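3.2 How we collected the adoption stories

I should say up front that I came to this section as a dog person. My own dog, Vitley, was eight when I got him, and he spent his first two weeks behind the couch, so I had opinions before I had any data. My coauthor Hiu-tung Huang has never owned a dog and kept me in line whenever I started reading my own living room into somebody else's answers.
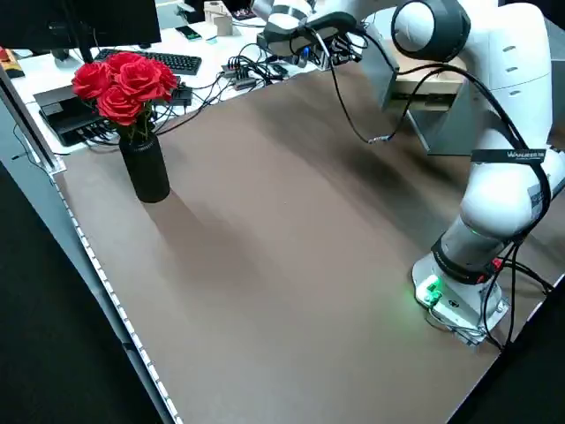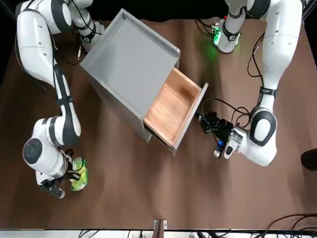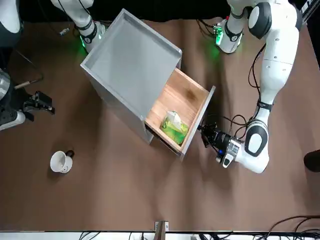

Figure 4. Work surface with robot arm (first); gray cabinet with its drawer open (second and third).

We wanted to know how a second dog settles into a home where another dog has recently died and a first dog is still around. Most of the earlier work we read looks at the grieving owner or the new arrival, and the dog that was left behind gets a paragraph near the end. So we wrote to 2,000 households on the mailing lists of two shelters, Hastcombe and Skestent, and asked them to tell us the story in their own words before they filled in any boxes. We got 526 replies. Of those, 134 fit what we were after: one dog had died, at least one was still living there, and a new one had come home within a year.

The open question came first on purpose. In our pilot we had put the tick boxes at the top, and people's stories started sounding like the boxes. If we'd asked about "appetite," everybody wrote about appetite. Once we flipped the order we heard about all sorts of things we hadn't thought to ask – who got the spot by the heater, which dog went out the back door first, whether the old leash was still hanging on its hook. One woman wrote four pages about a blanket. I loved that one and had to be talked out of quoting the whole thing.

After the story, owners rated the resident dog on sleep, play, eating and following (meaning how much it trailed a person from room to room). They did this for three points in time: before the death, between the death and the adoption, and two months after the new dog arrived. Yes, that means a lot of remembering, and I don't fully trust it. People are kind to their dogs in hindsight. We come back to this in Section 5.

We also asked whether the resident dog had met the new one at the shelter before adoption day. In 68 of our households it had, usually in a fenced yard with a staff member standing by. The rest met at home or on the sidewalk out front. The two shelters run these visits quite differently. Hastcombe likes a long walk side by side before the dogs are let loose together, and Skestent goes straight to the yard and lets them sort out the sniffing. We recorded which shelter each family used, but we didn't try to score how well a meeting was handled. Neither of us was there, and an owner's "it went great!" covers a lot of ground.

Hiu-tung and I each read all the stories separately and marked every place where the owner described the resident dog doing something toward the new one. We then sat down and argued. Most of the arguing was over sleeping arrangements. I wanted to call it friendly contact if two dogs slept in the same room, and she wanted them touching. She won, and the numbers in Table 2 use her rule. For anyone who'd like to see what happens under mine, both versions are in the appendix.

We closed the survey on Jun 1, 2018. A few letters came in after that, including a very nice one from the Güler family with an update on their two beagles, and we read them all but left them out of the counts. We also left out homes where a cat was the only animal remaining. There were enough of those to make me curious, and they ought to get a study of their own from someone who understands cats better than I do.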